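2021-01-08

## Hinindale library reopens its craft table, and the ugly pot gets a job

The Hinindale town library put its craft supply exchange back in business this week, ending a shutdown that began in May and left the town with 888 donated items and no legal way to get at the glitter.

The exchange works the way it always has. Residents drop off whatever they bought for a hobby they were certain about, and other residents carry it home for a hobby of their own. The library lends the shelf space and tries not to take sides. Before the closure it handled a steady traffic in yarn, half-used paint and model kits missing the one part that held the rest together.

New this winter is a sorting session for small stuff: tubes, vials, beads in tubes, tubes that used to have beads in them. The library says it received some 100 empty tubes in a single box marked "useful," with no further explanation. They are being handed out in any quantity a patron is willing to admit to.

To hold them, staff turned to the lost and found, home of several containers that people in Hinindale have evidently not missed. The pick of the lot was a ribbed pot in a shade the library's notice calls "cream" and its Facebook commenters call other things. It beat a fruit bowl from the Flasitar Street branch, which was wide enough to let everything in it fall over, and a vase from the Dunne reading room, which leaked. The leak shouldn't matter for dry goods, but feelings about the vase were already running high.

The pot has gone over well enough that a second one is being sought. Anyone with a similar piece, ideally tall, ideally unloved, may leave it at the front desk. Color is open. Matching is discouraged, as the library would like to be able to tell them apart over the phone.

The exchange runs on a budget of $1,378 for the year, most of it spoken for by shelf labels and the replacement of a laminator that gave out during the closure. The neighboring town of Tralovden runs a similar exchange with a bigger budget and, according to visitors, much better scissors.

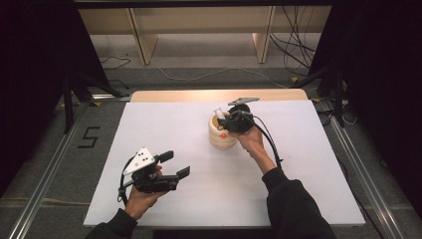 *Hinindale Bulletin, No. 2*

A clear plastic tube pokes out of the cream pot, orange sticker on the front, with a black gripper reaching in for it. The library's stickers mark anything that stays in the building, so patrons may take the tubes and must leave the pot. Last time the exchange was open, a cookie tin without a sticker went home with someone and came back as a planter.

Drop-off is at the side entrance during regular hours. Glass, knives and open glue are not accepted. Glitter is accepted in sealed containers only, and the desk will check the seal. Picture frames are on hold until further notice, the exchange having enough of them to frame every resident of Flasitar Street.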